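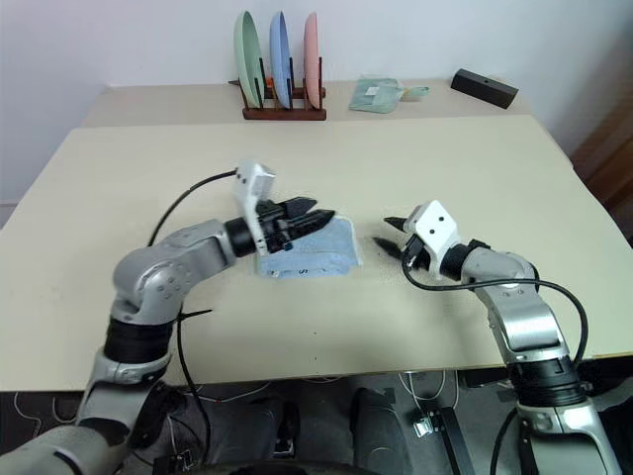 **Towels going stiff and scratchy – what are you all doing about it?**

**plestmont_nik**

Moved into a rental in Plestmont in November and every towel I own has turned into cardboard. Same detergent as before, same dryer setting, same towels. The only thing that changed is the water. I tested it with one of those paper strips and it came out at 300, and the little chart calls that very hard.

I've already tried fabric softener (made them slick and they stopped soaking anything up) and I'm not putting in a water softener in a place I don't own. What else is there?

**makowska_h**

Vinegar! Half a cup in the rinse, no softener, ever again. I've done it for 14 years and my mother did it before me. My bath towels are older than my car and they still feel nice.

Also you're probably using too much soap. Everybody does. Cut it in half and see.

**Samer Qaisi**

Gonna disagree on the vinegar, sorry. I fixed washers for a living for a long stretch and I pulled a lot of swollen door gaskets out of houses where people used it every single load. Once in a while, fine. Every load, no thanks.

Citric acid does the same job and you need less of it. Two tablespoons in the drum, hot cycle, no detergent, then a normal wash after.

**makowska_h**

My gasket is fine, Samer. Same machine since I bought the house.

**Samer Qaisi**

Then you've got a good gasket! I'm only saying what I saw.

**eugeniusz_kw**

Terry goes stiff when the loops get flattened and glued down with mineral and leftover soap, so whatever you rinse with, you also have to get the loops standing up again. Shake each one hard before it goes in the dryer and again when it comes out. I fold mine into a plain square, like the light blue one lying flat on the table down below, and I don't press the stack down. My wife rolls hers and we've agreed to have separate shelves.

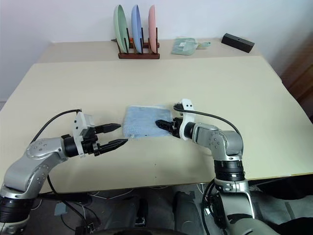

Line drying is the other thing – if you're hanging them indoors with no breeze, they'll dry like plywood no matter what you put in the wash. Ten minutes in the dryer first, then hang. I also quit buying anything over 600 gsm. The thick ones feel great in the store and then they take forever to dry and hold on to every bit of soap.

**plestmont_nik**

OK, mine are the Cledetti ones and I just looked, the tag says 600 exactly. They do take two cycles to dry, so maybe that's part of it.

Going to try the citric acid tonight and cut the soap. If that doesn't do it I'll try the vinegar too (separately, don't yell at me).

**tovitz_dad**

Spin speed, people. I run towels at 1,000 and no higher. My old machine went way past that and everything came out plastered to the drum, flat as a pancake.

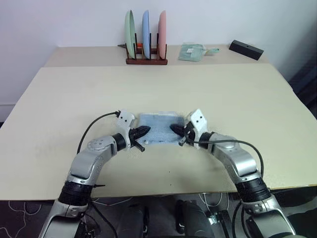
And don't stuff the thing full. Towels need room to move around in the water or the soap never rinses out. I do four bath towels and a couple of hand towels, tops, and I hit the extra rinse button every time. Costs me some water but I'm not rewashing anything.

**Samer Qaisi**

Agree with all of that except the extra rinse. If it's hard water, a second rinse is just more hard water going through the towel. Put the citric acid in the last rinse and skip the extra one.

**tovitz_dad**

Hm. Never thought about it that way. We're on a soft well out here so I guess I wouldn't notice.

**plestmont_nik**

Update: did the hot citric acid cycle with no soap and the water in the window was *cloudy and sudsy*. From clean towels!! Gross. Ran a second one and there was a lot less foam. They're in the dryer now with plenty of space. The one I pulled out early to check is softer than it's been since I moved, still not like new.

**makowska_h**

Told you it was too much soap. Do one more load like that and then try the vinegar :)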